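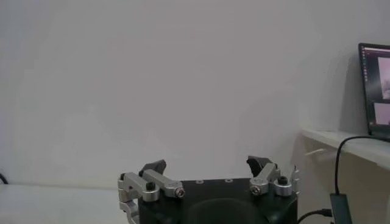

One respondent wrote that the grant had been welcome but that the report on it took longer to prepare than the application, and that the same receipts had been copied out again for a second funder whose year ended in January. Similar remarks appear throughout the free-text answers to the last item of the survey, mostly from charities with one paid employee or none.

Figure 3. Two-finger gripper, fingers open.

4. Reporting Burden and Restricted Funds

The sample consisted of 66 charities in the Derholm region that provide after-school, respite or foster support services and that received at least one restricted grant during the study period. Restricted grants are defined here as awards in which the funder limits the use of the money to a named activity, age group or type of expense. Awards with only a general statement of purpose were coded as unrestricted, even when the recipient had described a particular program in its application. Coding was done from the award letter. Where the letter was missing, the entry in the Tetex grants register was used, and the case was flagged.

Reporting burden was measured as staff hours spent on each report, including the time used to gather records from program staff and to answer follow-up questions from the funder. Hours spent on the annual audit were excluded, as were hours spent on thank-you letters and public acknowledgments. Respondents were asked to consult timesheets where these existed. Many did not keep timesheets at the level of a single report and gave estimates instead, so the measure should be read as an ordering of charities by burden and should not be used to calculate a cost per report.

The median share of income held as restricted funds was more than 60 percent. Charities above the median reported a higher burden per grant as well as in total. The first result was not expected. If reporting work were a fixed task attached to each award, the burden per grant would stay level or fall as staff became familiar with the forms. The increase suggests that a further restricted award adds work to the reports already due, chiefly through the division of shared costs. Rent, insurance and the salary of a program coordinator must be split among funders, and each split has to be revised when a new award begins or an old one closes.

The effect was strongest where funders used different reporting years. A charity with grants from the Ogbonna Fund and from the municipal program in Urkar, for instance, must close its project accounts at two points in the year and state participant numbers for two overlapping periods. A child who attends throughout is counted in both reports, while a child who leaves in the interval appears in only one of them. Several respondents said that the resulting totals had been queried by funders who compared them with figures in the charity's own annual review.

Differences in definitions caused further work. The survey found 3 common ways of counting a participant: by enrollment, by first attendance, and by attendance above a set threshold. Charities that kept attendance records in a spreadsheet usually held one version for each definition. Those using case management software could in principle produce all versions from the same records, but the reports supplied with the software often did not match the funder's age bands, and the output was re-sorted by hand. Possession of such software was not associated with lower burden once the size of the charity was taken into account.

Funder contact had a clearer association. Where the respondent could name a grant officer and had spoken with that officer since the award was made, the burden per report was lower. This may reflect earlier agreement on what the report should contain. It may also reflect selection, as larger awards tend to come with an assigned officer and larger charities tend to receive them. The association was weaker, though still present, when the comparison was limited to awards of similar size.

Follow-up interviews were held with 4 charities chosen for their high burden relative to income. In each case the work fell on the person responsible for running the service. Reports were written in the evening or during school breaks, when sessions were suspended. Two consequences were described. Applications for new funding were delayed, and small awards were sometimes left unclaimed when the expected reporting work seemed out of proportion to the sum. Unclaimed awards do not appear in the Tetex register, which records only completed payments, and their number in the wider sector is therefore unknown.

These findings bear on the use of restricted income as an indicator of financial health. Earlier regional reviews treated a high restricted share as a sign of funder confidence. In the present data it was accompanied by lower reserves and later filing of accounts. No causal claim is made, and charities with low reserves may simply accept a wider range of conditions. The indicator should nevertheless be interpreted together with the number of separate funders and the spread of their reporting dates.

Two limits of the data should be noted. Charities that closed during the study period could not be surveyed, and if closure is more likely under a heavy reporting load, the burden reported here is too low. Hours contributed by board members were also recorded unevenly, with some respondents leaving the item blank and others entering zero. Blank entries were treated as missing and were excluded from the comparison of totals.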